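Manutenção de tampos de madeira maciça na oficina

O acabamento a óleo protege pouco contra água parada e solventes, mas repara-se por zonas, sem decapar o tampo inteiro. Para bancadas de trabalho é preferível ao verniz, que lasca com o impacto das ferramentas.

Preparação: aspirar, remover restos de cola com raspador e lixar no sentido do veio com grão 100. Passar depois a grão intermédio e terminar a 180. Acima deste valor a superfície fecha e absorve menos óleo. Nos tampos de ripas coladas o veio pode inverter de uma ripa para outra; convém usar pressão leve e taco rígido.

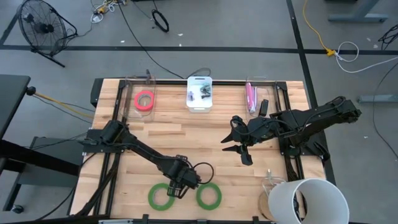
Aplicação: 500 ml de óleo Lasance chegam para duas demãos num tampo médio. Espalhar com pano de algodão, esperar 20 minutos e retirar todo o excesso. Intervalo entre demãos: 6 horas, com a oficina ventilada. Os topos levam uma demão suplementar.

Os panos embebidos em óleo secante podem inflamar-se sozinhos. Estender ao ar livre, bem abertos, ou guardar em água num recipiente metálico fechado.

Fita adesiva: não colar sobre óleo fresco. Resíduos antigos saem com aguarrás, aplicada no pano e nunca diretamente na madeira.

Texto: Sioned Harries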